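Folding Day, the Back Bedroom – Gallery

Posted by Parvathi Namboodiri, Friday, October 23, 2026

Quick one this time. Laundry gallery, as promised to everybody who wrote in after the July kitchen shelf post and said yes fine but what about clothes. So, clothes. The bed as folding table, the bamboo mat, the stack. Captions are short and I'm typing them between other things, sorry in advance for spelling.

For new people – this is the small-home page, we do one corner of the house at a time, and the corner today is a bed with a pink flowered sheet and a bamboo mat on top. The mat is the kind made of little rectangular tiles. If you grew up with one you know. If you didn't, it is cool to lie on and it leaves a grid on your legs.

Why fold on the mat and not on the sheet: flat, firm, a shirt doesn't drag the surface along with it when you pull the sleeve over. On a plain sheet I'm forever smoothing two things at once. Also you get lines for free. Put the side seam along a row of tiles and the fold comes out straight, more or less.

Bad side of the mat: threads. Anything with a loose knit can catch in the gaps. I do sweaters somewhere else.

1. The bed, the mat, the clothes
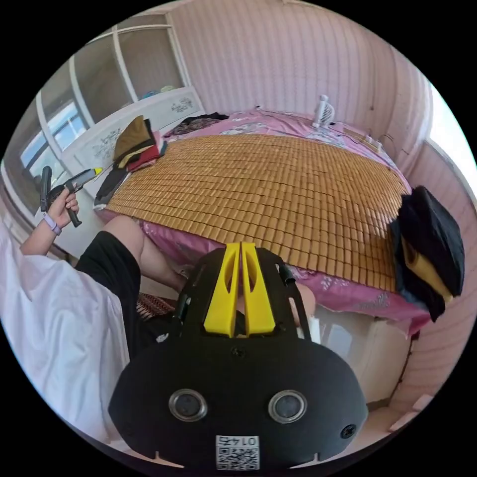
The order I go in is big plain things first, then anything with long sleeves, then the small stuff which I put off as long as I can. Bhavana Marar does it the other way, socks first, and we have had this conversation too many times. She says small things first clears the view. I say small things first and you're tired by the time you reach the jeans. Both work. Pick one and stick with it or you end up with four half piles.

Darks in a bundle to one side, always. Black on black on black is slow work, you can't see which is the front, and I want daylight for it. So whatever comes off the line black gets dropped at the edge of the bed and waits. Morning is best in that room. After lunch I'm turning every top over twice looking for the label.

Little fan at the head of the bed stays there all year, small white desk fan, nothing special. Somebody asked in the comments last time whether a fan blows the folded stuff about. Not on low. On high a thin blouse will lift, yes.

Questions about the cabinet – it's white, it has glass panes, and no I don't keep clothes in it. Glass fronts and clothes is a bad match in my opinion, you have to be neat all the time. Folded things go in drawers where only I have to look at them.

Drawers are the plain ones. I did try the Monow drawer dividers, the stiff fabric ones, had them about 8 weeks. Fine for underthings, too shallow for tops. They lean over when the drawer is half empty and then everything slides into one corner. Gave them to Bhavana for her socks.

2. Long sleeves, the long way

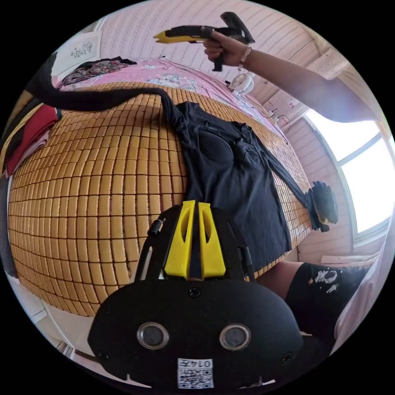
Long sleeve tops, ok. Most asked thing on this page by a mile so here is the whole method, written fast.

Lay it flat, front down. Smooth from the neck to the hem with the side of your hand, not the palm, palm pushes wrinkles ahead of it.

Right side in to the middle of the neck. Sleeve goes straight back down over the body, so it lies along the fold you just made. It'll want to go across at an angle. Don't let it, a sleeve that crosses to the other side makes a lump and the lump shows when you stack.

Left side, same thing.

Hem up by a third, then again. Flip. Done.

For stretchy cuffs that curl, tuck the cuff under once before you bring the sleeve down. That's all I do. I saw a version with a card cut from a cereal box, and I made the card, and it was nice for 20 minutes and then I lost the card.

Black shows every bit of lint, so keep a roller on the bed while you're at it and do each one when it's flat. Easier than doing it on yourself at the door with one shoe on. I use the Brarico roller at the moment, the refill sheets are a pain to peel and you lose half of one each time. If anybody knows a better one write it in the comments please. Tape round the hand works too.

Straps and ties – fold them in toward the middle before anything else. Otherwise they hang out the side of the stack and you pull the whole lot down when you take one thing. Done it. More than once.

Prints I leave for the end. Flowery thin things slip around and they're better rolled anyway, a roll about as thick as your wrist, seam underneath. They come out of the drawer with hardly a crease. Somebody will say rolling ruins the shoulders. Maybe on a heavy thing, I haven't seen it on a light one.

Also on this page people keep asking is the wall really pink. It is, paneled, pink. I like it. The small floral picture on it too. Moving on.

3. The stack
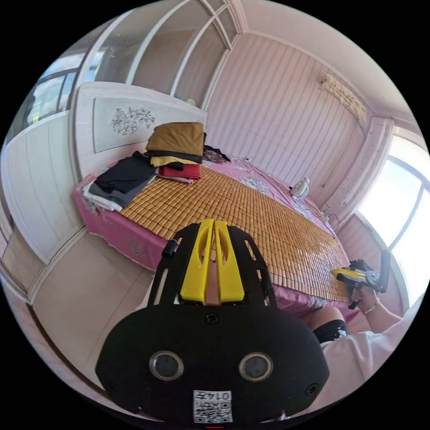

Stack rules, such as they are:

Heavy at the bottom. Slippery never in the middle. Folded edge toward you, open edges to the wall, so you can count down with a thumb and take out the one you want.

Don't go too high. When it starts to lean, start another. A tall stack looks great and falls over on the walk to the drawer, and then you're folding again on the floor.

I don't sort by color on purpose, people think I do. I sort by who and by what. But then reds do end up next to yellows and it does look nice on the tan mat, I'll admit it. Mustard brown is my favorite to fold, goodness knows why. Hides everything I suppose.

Gray and black get their own flat heap. They go in a different drawer, and I find if they sit in the main stack they get put away with it and then it's "where is my gray one" at seven in the morning.

White things at the very end of the bed and touched last with clean hands. Especially if you've been at the roller, the sticky gets on your fingers and then on the white.

Put it away the same day. That's really the main one and it's the one I'm worst at. A stack left on the bed has to be moved at night to sleep, goes on the chair, somebody sits on the chair, and so on. I had one stack last 50 hours by going bed, chair, bed, chair, top of the washing machine. Wore most of it straight out of the pile in the end.

Bits and pieces people asked

The mat – wipe it with a barely damp cloth, then let it air before it goes back on a sheet. Don't soak it, the cord between the tiles takes for ever to dry and can smell. I roll it loosely for storing, tiles out. Folding it in half is asking for a snapped cord.

Mine is not from Trình, someone asked, I know they get mentioned a lot on the other forum. I haven't tried theirs so can't say. Look for smooth edges on the tiles, run a stocking over your hand and rub it along, if it catches it'll catch your clothes too.

The sheet – pink with pale flowers, plain cotton sort of feel, washes ok. I let it hang over the sides when I'm folding, then anything that slides off the edge slides down the sheet and not onto the dusty bit of floor. Well. Sometimes.

Padded headboard – vacuum with the soft brush, every couple of weeks. The recess in the panel is where the dust goes. Use a dry paintbrush for the embroidery if yours has any.

How long does a whole bed of laundry take – depends who is talking to me. If I'm let alone, an album and a half. With Bhavana on the phone, all evening.

Ironing – no. Shake hard when wet, hang straight, fold the same day they're dry. I own an iron. It's a Jundora, it's under the sink, it has been there a good while. There must be 100 things in this house that would look better ironed and I've made my peace.

Socks – next time, I promise. Bhavana has opinions and she wants to write that one herself so I'm letting her. Send her your questions, not me, she answers faster anyhow.

Next gallery is the shoe rack by the back door if I get it cleared, or the spice tins if I dont. Send pictures of your own folding spots in the meantime, beds, tables, ironing boards used as tables, whatever you've got. Small is fine, and messy too. I'll put up a page of them once there's enough.

Right, got to go, theres another load on the line and it's clouding over.

– P.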